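3.2 Planning a funeral ahead of time

We mailed 464 surveys to households in Skodton and Buckley and asked who had told their family what kind of service they wanted. Most had not.
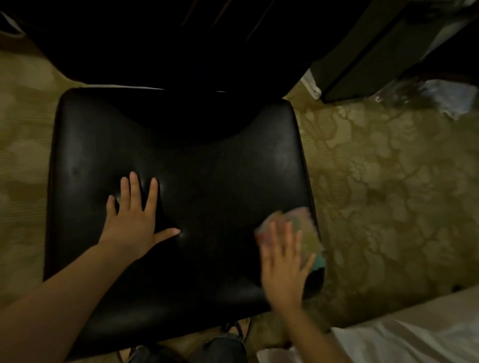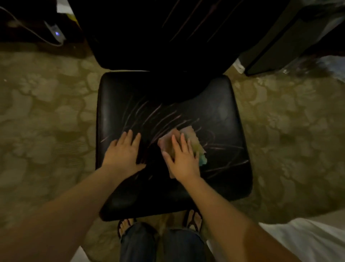
Figure 5. Hands on a black chair seat.

Zerkent wrote in reply that families do talk - but about cost first, and the service later. We kept both topics in the February survey.

Contact the authors | Back to top
14 shares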